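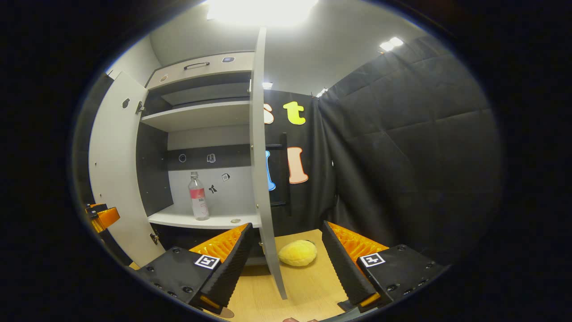
Stiventhorpe Building, second floor
Furniture and storage fixings: periodic inspection
Cycle: November
Form revision 4

Scope: freestanding and wall-fixed storage, shelving, desks and seating in shared rooms. Electrical items and fire doors are covered on separate forms.

Result codes: P pass, A action needed, N not applicable.

1. Stability

1.1 Units over 54 inches tall fixed to wall or floor. A
Two bookcases in the Bivlow room have brackets fitted but no screws in the wall side. Fix before the shelves are reloaded.

1.2 Adjustable feet in contact with floor, unit does not rock by hand. P
Feet reset on the corridor bookcase. Floor slopes toward the stairwell at that point, so recheck next cycle.

1.3 Heavy items stored at or below waist height. A
Paper boxes on the top shelf of the copy room rack. Moved during inspection. Label the lower bays.

2. Doors, hinges and drawers

2.1 Hinge screws tight, no elongated holes. P
Eleven screws tightened. One stripped hole in the kitchen base unit plugged and redrilled.

2.2 Doors open fully without striking a light fitting, pipe or adjacent door. A
Door in room 251 strikes the radiator valve. Fit a restrictor.

2.3 Drawers stop before leaving the runners. P

2.4 Locks operate, spare key held in key safe. A
Spare missing for the Finix filing cabinet. Key number recorded in the log. Order two.

3. Shelving

3.1 Load notice displayed on racking. A
Notice in the archive reads 2,000 lb per bay. The Wanyama data plate on the same rack is painted over and the figure cannot be confirmed. Treat as unrated and add no load until the plate is cleaned and read.

3.2 Shelf pins present, four per shelf, all the same type. P
Mixed metal and plastic pins replaced in the copy room.

3.3 No visible sag with normal load. P
Slight bow on one archive shelf, unchanged from last cycle. Measured at midspan and entered in the log.

4. Seating and desks

4.1 Gas lifts hold height under load. A
Chair 62 sinks. Tagged and withdrawn.

4.2 Casters complete, suited to floor type. P

4.3 Desk edges free of splits and raised banding. P

5. Access

5.1 Clear width in front of storage maintained. P
Measured with doors open.

5.2 Step stool available where shelves are above reach, treads sound. A
Stool in the archive has one rubber foot missing. Replace the set.

Actions from 1.1 and 3.1 are priority one. All others due before the next cycle. Items closed during inspection are not carried forward.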